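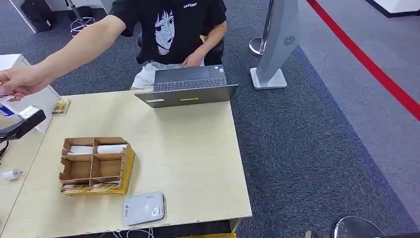 Teleop demo recording, quick version

Wrote this up for Kiprono and anyone else starting on the card sorting task. Assumes the arm is already homed and the Allix client is running on the laptop. If not go do that first.

1. Clear the reach path. Chair in, cables off the front edge of the desk.

2. Organizer goes where the last person had it. Don't nudge it halfway thru a batch. We lost 7 episodes that way in August.

3. Hand open, thumb out, then start the session. Wait for the client to say ready. Took me 4 tries to learn this.

4. Move slow. Slower than feels normal. Come at the card from above, close the fingers, pause, lift.

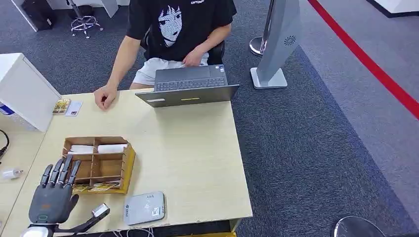

5. Keep your own hands away from the cards while it's recording. Resetting is fine, just hit pause first. Somebody at the laptop should be calling out start and stop, it's a pain to do both jobs.

6. Release over the compartment, not on the wall of it. Back off straight up, then go to rest pose. Episode ends at rest pose, not at release!! Marichka's script throws out anything that stops early.

7. Bad grasp? Keep going if you can recover in one try, tag it "recovery". Otherwise discard and redo.

Target is 600 good episodes. Bereket has us at 621 raw, before filtering, so expect to do more.

File names: task, operator initials, number. No spaces pls. Upload to the Skukine folder when your done, and write down which glove calibration you used. If the fingers lag behind yours, recalibrate before the next one, don't try to compensate for it.

Questions to Constanza.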